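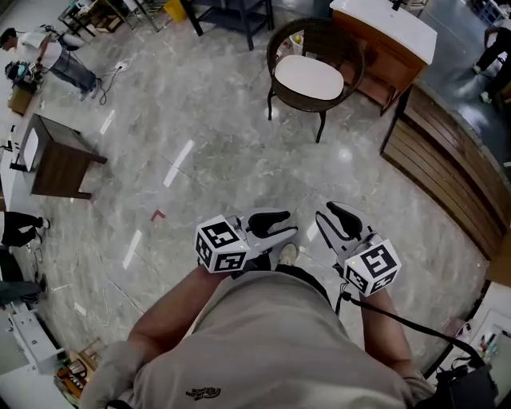
Materials in Everyday Life – Unit 4
Natural stone for floors: what it is, how it is cut, how it is kept

Course notes by Tegwen Morris
Version of 21/03/2021

Please read these notes before the practical session. Bring your own copy, because we will write in the margins. The words marked "key word" are asked in the oral test.

4.1 Three families of stone

Geologists divide rocks by the way they were formed. For a floor the division is also practical, because each family behaves in its own manner when people walk on it and spill things on it.

Igneous rocks come from melted material that cooled down. Granite is the one you meet most often. It cooled slowly and deep under the ground, so its crystals had time to grow, and you can see them with the naked eye. It is mostly feldspar and quartz, with some dark minerals such as mica.

Sedimentary rocks were laid down in layers. Limestone, travertine and sandstone belong here. In limestone you often find shells or pieces of shells. Travertine has holes, which were left by gas and by plants when the stone was formed at springs. The holes can be filled with cement or resin, or left open on a wall.

Metamorphic rocks were one thing and became another thing under heat and pressure. Marble was limestone. Slate was mud or clay. Quartzite was sandstone. Key word: recrystallization. In marble the small grains of calcite grew again into larger ones that lock together, and for this reason marble can take a high polish.

A warning about trade names. In the stone trade, the word "marble" is used for many stones that can be polished, also for some limestones. Many "black granites" are really gabbro or basalt. When you read a label in a shop, ask for the geological name also.

4.2 Hardness and acid

We use the Mohs scale, from 1 (talc) to 10 (diamond). Calcite is 3. Quartz is 7. Ordinary window glass is between 5 and 6. The sand which we carry indoors under our shoes contains a lot of quartz, so it scratches marble easily, and granite much less.

The second question is acid. Calcite reacts with acid and gives carbon dioxide. A drop of lemon juice or vinegar on polished marble leaves a dull spot. Key word: etching. Students often call this a stain, but it is a different thing. A stain is a foreign substance inside the stone. An etch is a place where the surface itself was dissolved. You can sometimes draw out a stain with a poultice. An etch must be polished again.

4.3 From the quarry to the slab

Marble blocks are cut from the quarry wall with a diamond wire. Two holes are drilled so that they meet inside the rock, the wire is passed through, and its ends are joined into a loop. A machine pulls the loop and moves back slowly on rails. Water runs on the cut all the time, for cooling and to keep the dust down. Explosives are avoided for good blocks, as they open small cracks which appear only later.

The block goes to a gang saw, which has many parallel blades and makes many slabs in one passage. A weak stone may get a net of fiberglass glued on the back. Turn a sample over and look for it.

In January the class followed one order on paper, from the small quarry Ledus to the cutting works Plirkon. The order was for 204 tiles in gray marble, of which 200 were needed for the room and four were kept as spare. I find four too few. Stone from the same bench changes its color after some meters, and a tile broken in five years can not be matched in any shop. Please put your own opinion in your exercise book, with a calculation.

4.4 Surface finishes

The same stone looks like several stones, depending on how it was finished.

Sawn: rough, with the marks of the blade.
Honed: flat and smooth, without reflection. It hides etching quite well.
Polished: shines and reflects. Colors are deeper. Slippery when water is on it.
Flamed: burned with a torch so the surface bursts in small grains. Good for granite outdoors, not suitable for marble.
Brushed: worked with hard brushes, soft to the touch but a little uneven.
Bush-hammered: struck with a toothed hammer. Used for steps and ramps.

Polishing is done with abrasives from coarse to fine. A typical row begins with grit 80 and goes up to grit 2,000, and after this comes a polishing powder. No step should be jumped over. If you go from a coarse grit directly to a fine one, the deep scratches stay, and under a low lamp you will see all of them shining – we shall try this with two samples, so that you believe me.

4.5 Laying the floor

The base must be dry, flat and stiff. Stone does not bend. If the base moves, the stone cracks, usually along a vein.

For light marble use white adhesive. Gray adhesive can show through and make the tile look dirty from below. Some green marbles curl when they take up water, and they need a special adhesive without water in it.

Open all the boxes first and lay the tiles dry on the floor, mixing from different boxes. Walk away, come back, and change those which disturb the eye. Only then begin with the adhesive. The Custum workshop sends us a floor plan every year where this was not done, and you will see one dark corner and one light corner.

Key word: lippage. It means that the edge of one tile stands higher than its neighbor. On a polished floor even a small lippage is visible when the light comes from the side.

4.6 Cleaning and care

Dry dust first, every time. Washing a sandy floor only moves the sand around.
Use a neutral soap, little of it, and clean water after.
Never vinegar, lemon or bathroom descaler on marble, limestone or travertine.
Put a mat at the door, outside and inside.
Felt under the legs of chairs, and change the felt when it is full of grit.

A sealer goes into the pores and gives you more time to wipe up oil or wine. It does not stop etching. Many owners were told the contrary by the seller and are later angry with the stone. To test whether a new sealing is needed, leave some drops of water for a few minutes. If the stone becomes dark under them, it is drinking, and you may seal it again.

4.7 Preparation for the practical session

Read section 4.2 two times. Find one stone floor or stair in your town, and write its family, its finish and its damage. In the session we use the Shboul sample box – stones 1 to 12 only, the others are for Unit 5. Safety glasses are given out at the door. Acid drops are placed by me, and you write down what you observe before you write the name of the stone.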